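Subject: Re: [benberg-home] Cloth napkins, folding, and where to keep them
From: Tassanee Chaiyaporn
To: the Benberg household list

Hello everyone, and hello especially to the new people who joined in March. I have been meaning to answer this one for a few days and kept getting pulled into other things, so forgive me if half of it has been covered.

Song wrote:

> We are switching the supper club over from paper to cloth and I have
> two questions. First, does anybody have a fold that doesn't need starch?
> Mine come out of the basket like old dishrags and I can't get them
> square. Second, what do you put at each place when the meal is
> chopsticks only? We have the long narrow dishes but I never know
> whether the napkin goes under them or next to them. Also the tables
> at Brirnotthorpe are white and everything looks a bit lost on them.

I'll take the tables first. We had the same trouble at the Flukham hall, where the tops are white too, and what helped us most was putting a big plain mat down before anything else. Ours is brown, a deep muddy sort of brown, and I was against it when my sister suggested it (I wanted cream, I always want cream). She was right. A blue napkin on brown looks wonderful, and the pale dishes stand out as well.
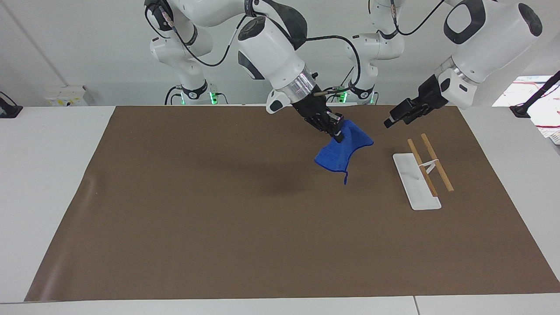
Blue cloth on the brown mat, chopstick-style sticks on the tray.

Now the folding. I gave up on starch years ago. What I do is pick the cloth up by one corner and let it hang for a moment, give it one good shake, and then take hold of the corner next to the one I'm holding. If you grab two corners out of the pile and pull, you nearly always get a diagonal pair and end up with a twist, and then you smooth and smooth and it never lies right. Lay the far edge down first and draw the rest toward you, flat of the hand, no tugging. Fold in half, fold in half again the same way so you have a long strip, and stop there! A long strip suits a long dish. The fancy ones with pockets and points are lovely for a wedding but you will be doing them at midnight.

For the place setting, I put the napkin next to the dish, on the left, with the folded edge facing the plate. Under the dish looks very smart until the first guest pulls it out and the sticks go rolling. As for the sticks, I lay them across the dish at a slant, close together, so people can pick them up in one go. Others on this list will tell you they should be straight and parallel to the table edge, and I'm sure that's the proper way, but our dishes have only a little rim and I find the slant easier to reach.

How many napkins are you making, by the way? When we did ours we hemmed 78, which seemed mad for a room that seats 37, but you want one set on the table and one in the wash and a few over for spills. I think we got through roughly 200 yards of thread, so buy the big spool.

Oh, and wash the blue ones by themselves the first 3 times. I didn't, and I now own several pale blue pillowcases.

I can bring a few down to Brirnotthorpe if you'd like to try them on your own tables before you buy fabric. Mornings are best for me, any time after nine.

Warmly,
Tassanee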